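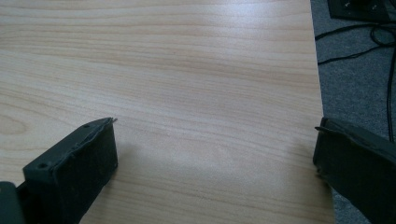

Figure 1. Table and open gripper, with the fingers spread and nothing held.

Can a Machine Put the Kitchen Away Yet?
Project report by Dayana Huaranga
January 22, 2021

1. Why I chose this

My starting point was a leaflet from a firm called Tredon, which promised a home robot that would "tidy as you do". I have worked weekends in the stockroom at Prustby, a kitchenware shop, and I did not believe it. Tidying is mostly small decisions made by hand, and nearly all the clips I had seen of robots doing it were short, sped up, or cut just before the hard part.

The question I set myself was a narrow one. Leave aside cooking and cleaning. Can a machine pick up ordinary kitchen things and put them where they belong, often enough that you would leave it alone in the room?

2. What has to be learned

The approach I looked at is learning from people. A person does the chore holding a pair of grippers instead of using bare fingers, the movements are recorded, and a program is trained on the recordings. Tustell, the software I used for the trials, works this way. The idea is sensible. A gripper in a person's hand has the same two fingers the robot will have, so at least the person cannot cheat by using a thumb.

What worries me is how much the person still does without noticing. We know that a bowl is wider than it looks from the side. We slow down before we touch it. None of this is written on the recording. The program has to work it out from what the gripper's camera sees, and close up the camera often sees very little.
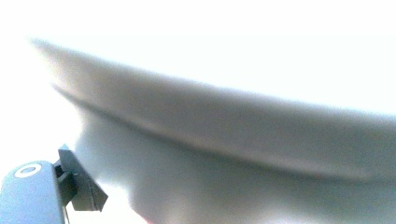 Figure 2. View from the gripper beside a pale rounded object, probably a bowl or deep dish. Most of the outline is lost in the glare.

I would ask anyone who thinks the problem is nearly solved to find the top edge of the rim in Figure 2. A white thing on a white background is a normal sight in a kitchen, and no household is going to repaint its crockery to suit a machine.

3. The trials

I ran 322 attempts in simulation, using the Koyama set of household shapes. An attempt counted as a success only if the object ended upright in the right place with no reset. By that rule 171 attempts succeeded, or 53 per cent. The leaflet's figures would probably have come out higher, as many firms count a good grip as a success whatever happens next. I also left out 8 attempts where the program crashed before moving, and those are not in the 322. 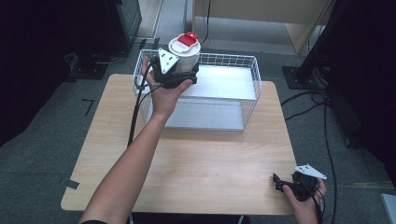
Baskets gave me more trouble than shelves. A shelf has an open front, while a basket has walls on every side, and the gripper must come in from above with enough room left to open its fingers. Wire mesh makes it worse, as the machine can see through a wall that it still cannot pass through. With the white cylinder held over the wire basket, the person has a gripper on its side and a cable hanging down past the hand and across the mesh, and has to mind both. My simulated gripper had no cable at all, so my 53 per cent is kinder than real life would be. The second gripper, in the person's right hand, is resting near the edge of the table. My program only ever had one arm, and I am not sure a second would have helped it.

Lids were the other weak spot. I treated a lidded pot as one solid piece, and the simulation let me get away with it. At Prustby I have picked up a canister by the lid and watched the rest of it stay on the shelf. A proper test would include loose lids, and I expect the score would fall.
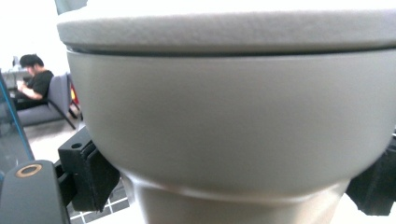
4. DISCUSSION

Wide, smooth containers are a fair test of grip. The two pads meet a curve, and small errors in height matter when the body narrows towards the base. Of the shapes in my set, only 2 were of this bulging kind, too few to say anything firm about them.

There is also the matter of people. A shop floor or a living room has somebody sitting in it, busy with something else — and a machine that works only when everyone has left is of limited use. I did not test this. The supplier material I read did not mention it either.

My answer to the question is no, with one reservation. For a single known object, moved between two fixed places in good light, the method seems good enough to be useful in a stockroom. I would still want a person within reach of the switch.

5. What I would change

Add loose lids and a trailing cable to the simulation. Use more bulging shapes. Repeat the trials in April, when I should have access to a real arm, and report the failures by cause instead of giving one total.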